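Plirnum arm, notebook, April, evening

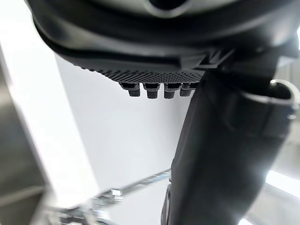
View from the wrist camera: gripper housing, the dotted grip panel and the pegs under it.

Spent the whole evening on the gripper and have less to show for it than I'd like, but I enjoyed myself, so I'm writing it all down before I forget which change did what (last month I didn't, and paid for it). Camera went back on its bracket first thing. The housing takes up a lot of the top of the picture, more than I'd planned for, and with the wall behind it plain white the exposure wants to settle on the wall and let all the black parts go to mush. I locked the exposure by hand and that helped a good deal. The pegs read well now, collars and all. The rack on the left is a blur, which is fine by me, I only want focus close in.

I keep looking at the leftmost peg. It sits a touch lower than its neighbors and leans out to the left. Could be the seat, could be me pushing it in crooked. Left it alone tonight because I want a baseline with it as it is, and then I'll pull it and reseat it and do the same run over. If whoever has the Flollirstead workshop key tomorrow feels like poking at it, please don't! Or do, but write it here.

Settings, for the record. Grip command goes 0 to 255 and I had been running it wide open at 255 like a barbarian. Dropped it to 100 and the motor sounds so much happier. Move timeout is 3000 ms, up from whatever silly number the Gridero board came with. Retries set to 2. I also swapped the order in the startup script so the wrist homes before the gripper does, which somebody suggested ages ago and I was too stubborn to try.

The Betancur script still drops its connection when I start the camera second. Start the camera first and it behaves. I don't know why and I'm a little ashamed of how long I've lived with it.

Cable along the arm needs a proper tie, the tape is giving up. There are ties in the drawer under the drill press, or there were.

Next time: baseline run with the pegs untouched, save the log under a name I'll recognize, then reseat the left one and go again at 100. Also bring the small hex keys back from home, they're in my coat.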